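Gedero opens its doors for an afternoon of table-laying robots

I'll admit I nearly didn't go. It was January, it was chucking it down, and the invitation from Gedero said "open afternoon, hand-held gripper demonstrations, cake", which could have meant anything. But Mahlet Nigatu had been on at me for weeks to come and see what her team is up to, so at two o'clock I was wiping my feet on the mat and being handed a cup of tea.

If you haven't come across Gedero before, they're the small outfit working on robots for ordinary homes. Laying up, clearing away, putting the bowls back where the bowls live, that kind of thing. Before a robot can do any of that it needs to be shown, over and over, and the showing is done by people. You hold the gripper in your hand, you squeeze, the two fingers close, you pick something up and you put it down somewhere else. Everything you do is recorded, and the recordings go off to train the machine. That's the bit they wanted visitors to see, and (I was delighted to hear) to have a go at.

Mahlet did the talking. She's very good at it, quick and funny, and she doesn't mind being interrupted, which was just as well because we interrupted her constantly. One chap wanted to know if the robot would ever do his ironing. Not this year, she said.

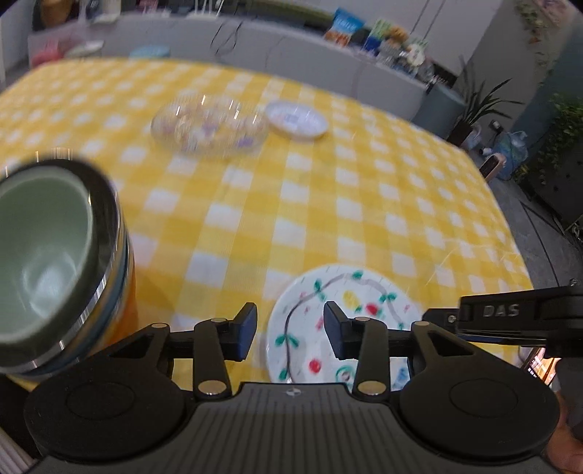
The job they're on at the moment goes by the name of Dasitus, and it's all about tableware. Plates and bowls sound dull until you think about how many ways there are to pick one up. Do you pinch the rim? Do you go for the side? What if it's stacked with another one? Mahlet told us they've collected nearly 2,000 recordings for Dasitus so far, and that no two people do it the same way, even with the same bowl. They like that, by the way. If everyone moved alike the robot would only learn one person's habits, and then where would you be when the cloth rucks up?

Then Shewit Tamiru took over for the practical part. Shewit looks after the people who do the recording, so she has seen every mistake going and was very kind about ours. Her advice was to slow down at the end. Most of us rush the last little bit, she said, and let go before the plate is properly on the table. She also told us to keep our free hand out of the way, which is much harder than it sounds! I must have reached out to help myself half a dozen times.

My own go was not a triumph. I managed a bowl (hooray), then spent ages chasing a plate, to a certain amount of laughter from the lady behind me in the queue, who then did it perfectly first time. She ices cakes for a living, apparently, so I've decided it doesn't count.

What I liked most was the chance to ask awkward questions. Somebody asked about privacy, and Shewit was straight about it: people agree to the recording beforehand, they can ask for a session to be deleted, and nobody is sent into a home that hasn't been talked through with the people living there. Somebody else asked when we'd be able to buy the thing. Mahlet wouldn't give a date, and I rather respected her for it. There's a trial arm being tried out with a partner firm, Bailly, but it's slow going and she'd sooner say so than make promises.

We broke for cake at half past three and then those who wanted another turn went back for one. I had another turn. I was a bit better! Still no match for the icing lady.

Gedero are planning another afternoon in the spring, with clearing up as the theme this time, and I gather there's already a list for places. It's free, children are welcome with a grown-up, and you don't need to know the first thing about robots. Drop Shewit a line through the Gedero contact page if you fancy it, and wear sleeves you can push up.
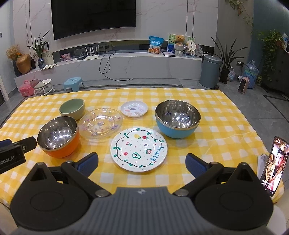 Filed under: Out and about, Robots, Open days

One small correction to my last piece while I'm here. I said the Zetavetti talk was upstairs at the library, and it's on the ground floor, in the room past the photocopier. Same time as before, and sorry to anyone who has already climbed the stairs.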